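Nernberg bench notes, June 2026

Got the blue cylinder out again and laid the black plastic sheet down first. Weight on the small scale is 510 g, same as in March. Length still to be measured properly, the tape was over in the Plerkero room.

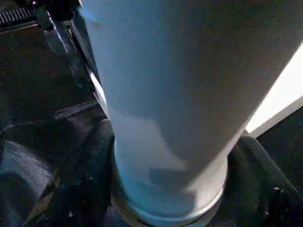 Cleaning is the open point. Cusico wants a wipe-down at the end of each session and a note in the log if anything stays on. The body is smooth and matte, so I'd stick with a damp cloth there. The dark seam above the lighter rim at the bottom is where I'd look for dirt, and a soft brush should get into it. No solvent until we have tried some on a scrap piece.
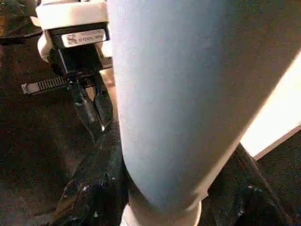 Blue cylinder, white ring at the lower end.

Next, the white stand. Base panel goes flat on the sheet, with the thick pole upright. I have 257 mm written down for the short side of the base and no idea which edge I measured from. Redo this and mark the edge in pencil.
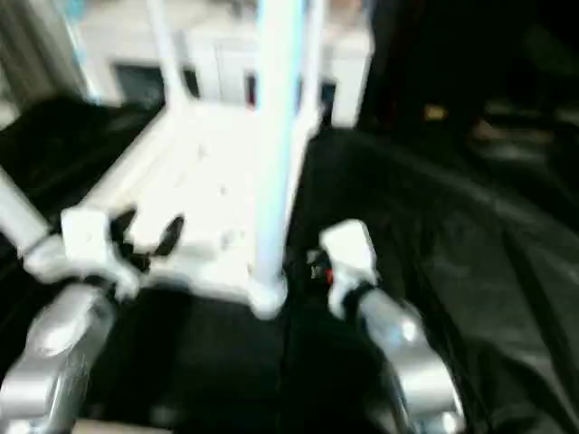
Mandla Mkhize would rather measure from the pole than from any edge, because the old Visser drawing does it that way and the numbers could then be compared directly. Fine with me. Drawing is in folder 2.

To do: tape, pencil, soft brush, scrap piece for the solvent.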